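4.2 Abonnement und Spielverhalten

Dass ein kostenpflichtiger Onlinezugang die Spieler länger an eine Konsole bindet, gilt in der Branche als ausgemacht. Die Belege dafür sind dünn. Meist werden Abonnenten mit Nichtabonnenten verglichen, und wer ohnehin viel spielt, schließt eben eher ein Abonnement ab. Auch die Auswertung von Ene und Stoica zum Dienst Platdale kommt über diesen Vergleich kaum hinaus, obwohl sie im Titel von einer Wirkung spricht.

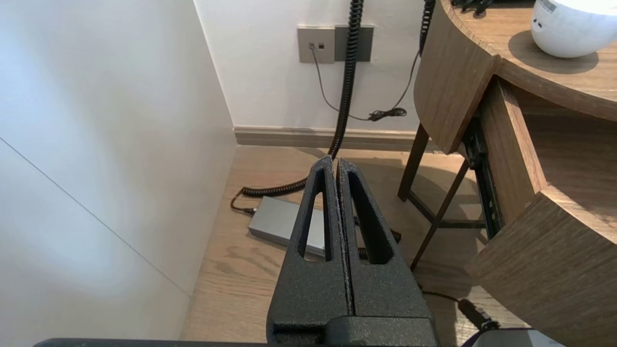 Domnica Crăciun, Nelu Ghiță | Arbeitsgruppe Spielökonomie | 21. November 2019

Für den vorliegenden Abschnitt haben wir 3972 Nutzerkonten des Rennspiels Roltetti ausgewertet, die uns der Anbieter Fekitz in anonymisierter Form überlassen hat. Konten mit weniger als zwei Sitzungen wurden ausgeschlossen. Als Sitzung zählt jede Verbindung zum Spielserver, auch wenn es zu keinem Rennen kam. Diese Definition stammt vom Anbieter, und wir halten sie für unglücklich: Ein Spieler, der im Wartebereich sitzt und dreimal aus der Leitung fällt, erscheint in den Daten als besonders eifrig. Eine Korrektur war nur teilweise möglich, da die Protokolle den Grund eines Verbindungsabbruchs nicht festhalten.

Auf den ersten Blick bestätigt sich die übliche Erzählung. Abonnenten spielen häufiger, sie spielen später am Abend, und sie treten öfter gegen Freunde an als gegen Fremde. Berücksichtigt man jedoch die Spielzeit vor Abschluss des Abonnements, schrumpft der Abstand beträchtlich. Was übrig bleibt, liegt im Bereich dessen, was schon eine geänderte Sitzungsdefinition erzeugen könnte.
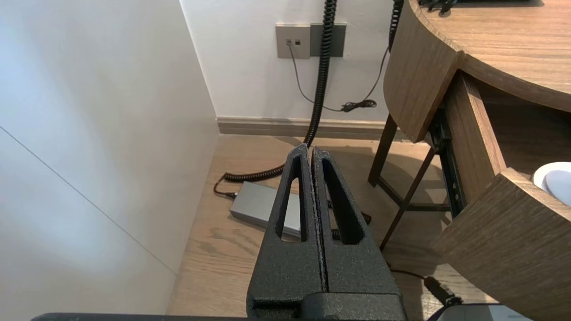
Schwieriger ist die Frage, ob sich die beiden Gruppen überhaupt vergleichen lassen. Barbu schlägt vor, jedem Abonnenten ein Konto mit ähnlicher Vorgeschichte zuzuordnen, und nennt die so gebildeten Paare »strukturgleich«. Davon sind wir nicht überzeugt. Die zwei Greiferfinger in Abbildung 2 tragen dieselbe raue, mattschwarze Oberfläche und liegen dicht aneinander, und doch zeigt sich die Aussparung links als schmaler Schlitz, rechts als deutlich breiteres Dreieck. Ähnlich verhält es sich mit den Kontenpaaren - Alter des Kontos und Zahl der Rennen stimmen überein, die Verteilung über die Woche tut es oft nicht. Wir haben die Zuordnung trotzdem gerechnet, weil sie in der Literatur erwartet wird. Von den Paaren wurden 2000 zufällig für die Hauptanalyse gezogen. Das Ergebnis ändert sich gegenüber der einfachen Korrektur kaum, was man als Bestätigung lesen kann oder als Hinweis, dass beide Verfahren denselben Fehler enthalten.

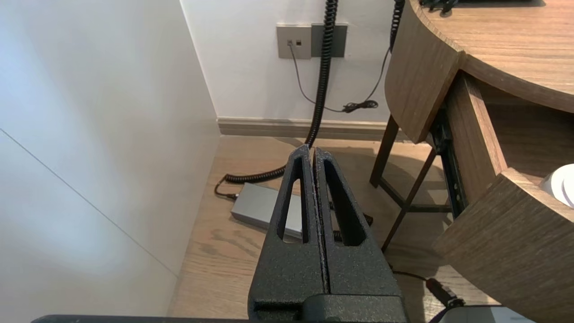
4.3 Der Spielekatalog als Kaufgrund

Ciobanu führt den Erfolg solcher Dienste vor allem auf die mitgelieferten älteren Titel zurück. In unseren Daten findet sich dafür wenig. Der Katalog wird kurz nach dem Abschluss geöffnet und danach selten wieder. Ob er den Abschluss ausgelöst hat, lässt sich aus Zugriffszeiten nicht ablesen, und eine Befragung, die allein auf Erinnerung beruht, hilft hier vermutlich auch nicht weiter. Wir verwenden die Kataloginutzung daher im Folgenden nur als Kontrollvariable.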